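Ticket: Labels stop partway through a batch, then print blank
Opened by: Leena Kokkonen, Jurnen rental desk
Product: Kozma label printer, driven from Drostano inventory
Status: Open, partly solved

Hi all, me again with the label printer! I'm going to keep this as a running log because Rigoberto asked me to write down what I try in the order I try it, and last time I sent him four separate emails and he lost one (or I never sent it, the jury's still out).

So, the problem. I send a batch of asset labels from Drostano, it starts off great, and at label 83 it stops, sits there blinking, and then feeds out the rest of the batch completely blank. The batch is 87 labels. Drostano marks the whole thing as printed, so I can't just resend the missing ones, I have to go in and reset them by hand. It does the same with the chair parts batch and the linens batch, so I don't think it's anything in the item records.

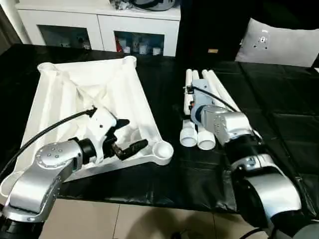 First round, April, before lunch

Turned everything off and on, obviously. Swapped the USB cable for the one from the front counter. Opened the lid, wiped the print head with one of the alcohol pens and let it dry. Sent the batch again. Stopped in exactly the same place, which kind of ruled out a dirty head for me, but I'm not the expert.

Then I printed from the plain test page on the printer itself, holding the feed button until it flashes. That came out perfect, nice and black. So the printer can print!

Second round, 2:15 pm

Sirkka Lehtinen on the Drostano side called me back (thank you Sirkka) and had me look at the driver settings. Darkness was at 12, and she said to leave it there. Media type was set to "continuous" and our rolls have gaps between the labels, so that was just plain wrong. I changed it to "gap" and ran the calibration, where it spits out a couple of labels and pulls them back in. 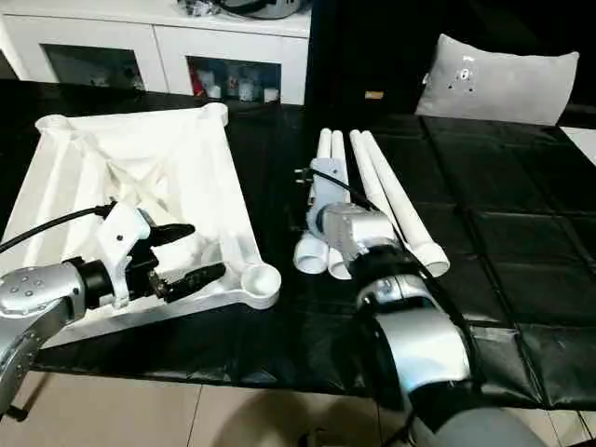

White triangular frame at the left of the black-covered table.

After calibrating, the text lines up a lot better. It used to creep down a hair with each label until the last digit of the asset number was sitting on the gap. That's gone now. The stopping at 83 is still there though, and so are the blanks, grrr.

Third round, after closing

Muireann Lenihan suggested splitting the batch in 2 and sending each half on its own. Both halves printed start to finish, no blanks. I did it again to be sure and got the same thing. So my guess is memory, or some kind of limit on how big a job Drostano sends over in one go. The logo is on every label, and I have no idea if it gets sent once or over and over. Can somebody check?

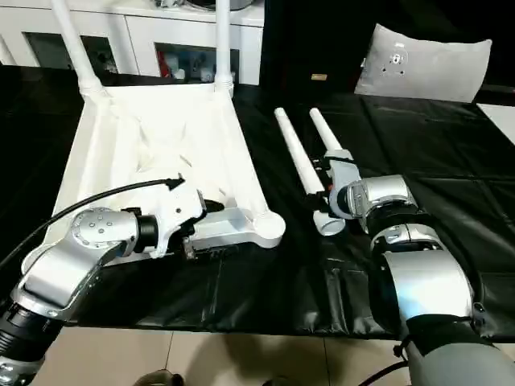 One more thing while I have you, and it's about the label size in the template. The default is the wide one, and it's too big for anything with a bumpy surface. The underside of a white plastic seat is all molded ribs and folds, so a wide label bridges over the ribs and the corners lift. A flat bracket like the one coming off the lower right of the seat is a much better spot, but then I need the narrow size. I can pick narrow in the print window, only Drostano forgets it as soon as I close the batch. Is there a way to save it per item type?

What I still need:
Someone to look at the job size thing.
A way to reprint just the failed labels without resetting them one at a time.
The narrow template saved as a default for chair parts.

I'm splitting batches for now, so we're not stuck. If you need the driver log I saved a copy to the shared folder under "printer stuff Leena". Call the desk before 4 if you can, after that it's Lempi Halonen on and she hasn't used the new version yet.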